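3.2 Surface and seam

The work surface of the Dreltthorpe table is made from two sections which meet in one straight joint. In our earlier study (Miettinen and Wijaya) the participants complained about this joint more often than about the height or the colour. Crumbs collect in it, and small items stop there when they are pushed backwards. We therefore recorded 1554 placements of slim objects, and over 600 of them were made near the joint.

For each placement we noted on which section the object came to rest – front, rear or across both.
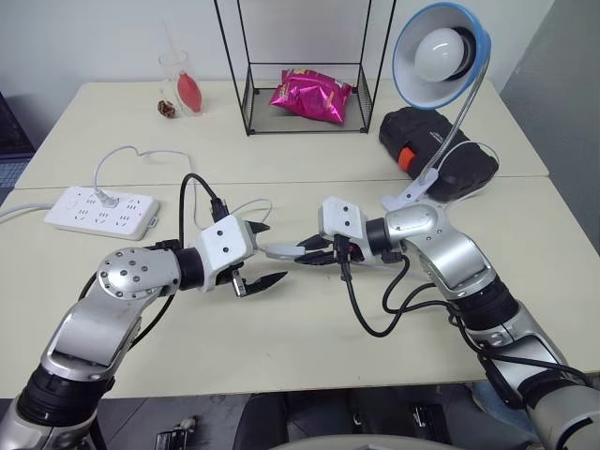
Department of Furniture and Interior Studies

Figure 4. The cream-coloured tabletop with its thin seam. The rear section is the smaller one. A slim object in light grey and white is held over the surface.

The pale colour made light objects harder to find, and we come back to this in Section 3.4.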